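Last updated: October
By Noémie Jacquet, technical documentation, Delorme

We use cookies to remember your language and region. Manage preferences

4. Installing and leveling the Bomdale folding table

Section 4 applies to the white-top versions of the Bomdale table. For the wall-hinged version, see the separate sheet supplied with the Dirnus bracket kit. Read all the steps before starting. Two people are needed for steps 3 and 4.

4.1 Before you start

1. Check that the floor is firm and dry. On carpet, fit the wide feet from bag C in place of the standard feet.
2. Measure the free space. The opened table needs a clear width of 118 cm, plus room to pull out a chair on at least one long side.
3. Lay the top face down on a blanket. Do not lay it on bare concrete or tile.

CAUTION: Keep fingers away from the hinge line while the leg frames are unlocked.

4.2 Opening and locking the legs

1. Release the transport strap and keep it for storage.
2. Swing the first leg frame out until the brace clicks. Pull back lightly on the frame to confirm that the brace is seated.
3. Repeat for the second frame. If the brace does not click, check for packing foam in the slot.
4. With one person at each end, turn the table over and set it on its feet. Lift by the side rails – not by the edge of the top.
5. Place the level along the long side, then across the short side. Turn the feet clockwise to lower a corner, counterclockwise to raise it.
6. Tighten the lock nut on each foot by hand, then a quarter turn with the wrench.

Note: Recheck the level after one week of use. New feet settle slightly.

4.3 Loading

1. Do not exceed the load printed on the underside label. Spread heavy items over the surface.
2. Keep small items in from the edge. Round items roll easily if the top is out of level.
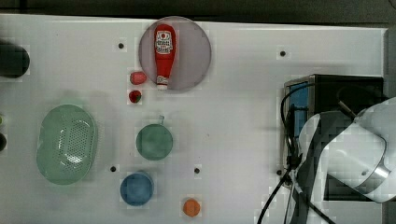 4.4 Care of the surface

1. Wipe spills as soon as possible with a damp cloth. Tomato sauce, beet juice and felt-tip ink can stain if left overnight.
2. For dried marks, use Drimico surface cleaner. Dilute 2 caps in a bucket of warm water, wipe, and rinse with clean water.
3. Do not use scouring pads, bleach or solvent. Scratches in the coating cannot be polished out.
4. Use a trivet under hot pans. The coating can discolor under prolonged heat.

CAUTION: Never mix surface cleaner with other cleaning products.

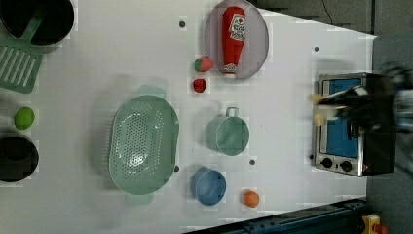 Fig. 4-2. White tabletop with toy kitchen items, top view.

4.5 Folding and storage

1. Clear the top and wipe it dry.
2. Turn the table over onto a blanket, press both brace tabs, and fold the leg frames inward. The frame marked A folds first.
3. Refit the transport strap and store the table upright, away from radiators.

Spare feet and brace tabs are sold under part number 64. Send corrections to this section to Lucienne Le Goff, product support.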